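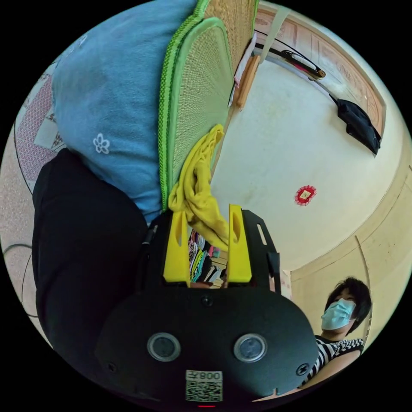
Gefaltete Kleidung im Regal, davor ein hellblaues Kissen und eine grün eingefasste Matte.

Häufige Fragen zur Textillagerung im Regalsystem Korner

Wie werden Kleidungsstücke im offenen Fach gestapelt?
Flach gefaltet, Bruchkante nach vorn. Der Stapel endet 13 cm unter dem nächsten Boden. Schwere Teile liegen unten.

Dürfen Kissen im selben Fach liegen wie Kleidung?
Ja, jedoch neben dem Stapel. Unter Last verliert die Füllung an Bauschkraft. Bestickte Bezüge mit der Stickerei nach oben ablegen.

Wie lagere ich Matten mit Stoffeinfassung?
Gerollt oder entlang der vorhandenen Falten gelegt, vollständig trocken. Die Einfassung nicht knicken. Geflochtene Matten vorher ausbürsten.

Wohin mit einzelnen Tüchern?
In den Einsatz Ralta (Art.-Nr. 2065). Er passt in alle Fächer ab 21 cm lichter Höhe.

Färben dunkle Textilien auf helle ab?
Im trockenen Zustand selten. Neue schwarze Ware vor dem Einlagern separat waschen.

Welche Höhe hat das Regal?
164 cm ohne Stellfüße. Die Wandbefestigung liegt bei und ist vorgeschrieben.

Ist der Vorgängereinsatz Ayele noch lieferbar?
Restbestände bis Juni. Ersatzclips bleiben im Programm.

Fachliche Betreuung dieser Seite: Miyuki Kuroda
Stand: 13. Februar 2019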